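Chapter 5
Counting Stock and Knowing What You Have

Before you start: have your notes from Chapter 4 handy, mainly the part on receiving. You'll need the difference between "on hand" and "on order" all the way through.

Key terms: cycle count, shrinkage, reorder point, lead time, book stock, dead stock

A store in Natesau, end of December. The computer says 21 boxes of hinges. The shelf says 9. Who's right? The shelf, always. But the customer on the phone was just promised 12 boxes, because the clerk believed the screen.

That gap is what this chapter deals with. Book stock on one side, real stock on the other. They drift apart a little every day. Wrong item scanned, a box put back in the wrong bay, returns that never got entered. Theft too, though less than new managers tend to think. Put it all together and we call it shrinkage. Small word, big money.

Most of it is plain carelessness. Similar items stored side by side, same size, same color, no label. Somebody in a rush grabs one and writes down the other. Now two records are wrong, one too high and one too low, and the total still looks fine. Watch for this one. It comes back in Section 5.3 and agian in the review problems.

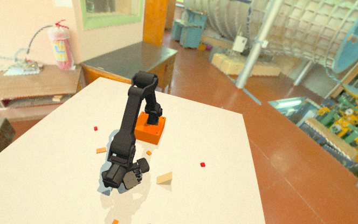 So how often should you count? Two schools. The first shuts the doors once a year and counts everything. Tiring, costly, and out of date within weeks. The second is the cycle count, a few items each day, the fast sellers more often than the slow ones. Bright, a lighting wholesaler we follow through this part of the book, changed over from the first to the second and kept both sets of sheets. You'll work with them in Section 5.2.

A warning on method. Never hand the counter a sheet with the expected number already on it. People see 500, they count 496, they write 500. Not lying, just tired. Use a blank sheet (a "blind count") and compare afterward. If the two numbers differ, a second person counts. Still different? Then you go digging through the paperwork, starting with the most recent delivery.

Next, reorder points. Say you sell 9 cases a day and the supplier needs 5 days. You'll go through 45 cases while you wait. Order when you hit 45, plus a cushion. How big a cushion depends on how steady your sales are and how far you trust the supplier. Section 5.4 does this properly, with late trucks and slow weeks included. For now just get used to the sum: daily sales times lead time, plus safety stock.

And dead stock, last. Goods that sit. They take up space, they tie up cash, and no one wants to be the one who marks them down. Clem Tuhiwai ran the parts counter at Rarketti for years and used to put a dot of paint on anything that hadn't moved since the last count. Two dots and it went on sale. Crude but it worked, and it didnt need a computer.

In this chapter
5.1 Book stock and real stock
5.2 Annual counts and cycle counts
5.3 Tracing an error
5.4 Reorder points and safety stock
5.5 What to do with dead stock

The Sernevden case at the end of the chapter uses all five sections. Read it once now, quickly, before 5.1. Don't try to solve it yet. Just mark every place where a number gets written down by hand.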